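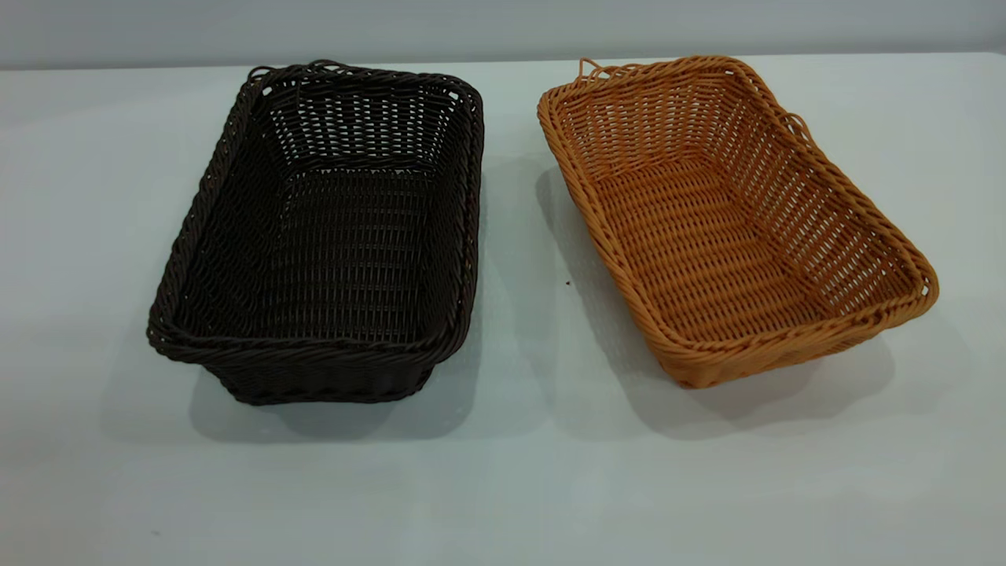 Brisell Mai Two-Finger Gripper with Wrist Camera
Part no. 501
Status: available, with safety notice (updated December 10, 2025)

The Mai is an electric parallel gripper for small arms handling light household goods and open containers. It ships with a wrist camera, a mounting plate and two pairs of fingers.

Safety notice: snagging on woven containers

In September, Imley reported that a Mai gripper had failed to let go of a woven basket. A loose strand had worked into the gap behind the fingertip pad. The controller read the fingers as fully open and started the next move, and the arm pulled the basket off the table. No one was hurt. One finger was bent and had to be replaced.

Latrice Nguyen-Tran repeated the fault in our test room 3 times with woven baskets. In each run the gripper reported a normal release. The force limit did not trip, as a light basket does not pull hard enough to reach it.

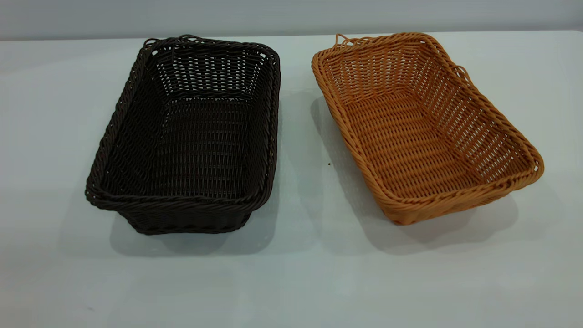

Dark brown and tan woven baskets. Both have a loose loop of strand at the rim.

Affected units: all Mai grippers with firmware 2 and standard fingers. Units fitted with the closed-back fingers are not affected.

What to do now

Trim or tuck loose strand ends before a basket goes into the cell.
Grip the side wall well away from any loop in the rim.
Turn on Release Check under Motion Settings. The arm then backs off 9 mm and stops if the camera still sees the object moving with it.
Keep hands out of the work area until the arm is back at its home position.

Do not reach in to free a caught strand while the arm is powered. Press the stop button and lock out the supply first.

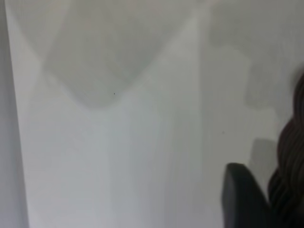
Wrist camera still: Octavio Cáceres / Brisell

Release Check needs a clear camera view. Wipe the lens with a dry cloth and run the view test after every finger change. Shadows on a pale background can set off a false stop. If this happens, lower the sensitivity one step and run the test again.

Replacement fingers

Closed-back fingers are free for affected units. Send the serial number and a mailing address to Clyde Oyelaran in Brisell Service. Fitting takes a hex key and no recalibration.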